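Wednesday, sourdough starter log, January

Fed the Stellell jar at 6 this morning and it had already slumped, with that nail-polish smell it gets when it's hungry. The Evitz jar (same flour, same water, other shelf) was still domed and smelled like yogurt. So I'm blaming the shelf. It backs onto the heating pipe, and I've been ignoring that all winter like a fool!
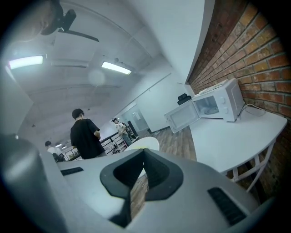 Ceiling lights and the vent.

Mixed the big batch after coffee. 2000 g flour, mostly the Ó Súilleabháin strong white with a bit of their rye thrown in, and 970 g water to start — I held the rest back because the last bag drank less than I expected and I ended up with soup. Dough felt tight for the first half hour, then relaxed nicely. Added more water by feel and forgot to weigh it (sorry, Cillian). Whole lump on the Jident scale, bucket included: 3335 g. I still need to weigh that bucket empty.

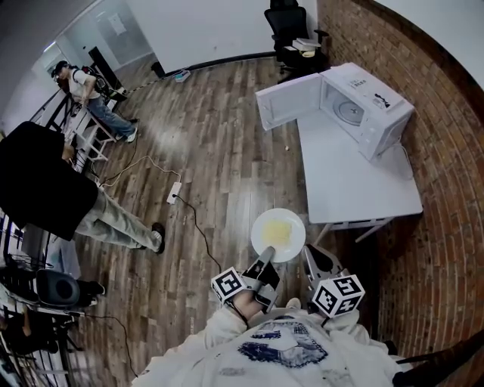
Plate just past the gripper, microwave open on the folding table.

Folds went fine until the third, when it started tearing on one side. I think I rushed it. Left it alone for longer and the fourth was lovely, all wobbly and smooth. Salt went in late again, so the crust color may not tell us much. 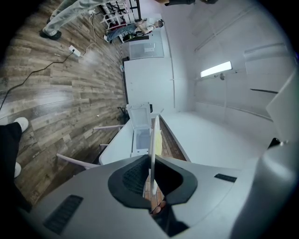
Daithí Cronin read this over lunch and thinks the tearing is down to the rye and has nothing to do with my timing, and he wants the next batch done all white before anybody moves a jar. Fine by me — white only next time, jars stay put, and I'll weigh the water.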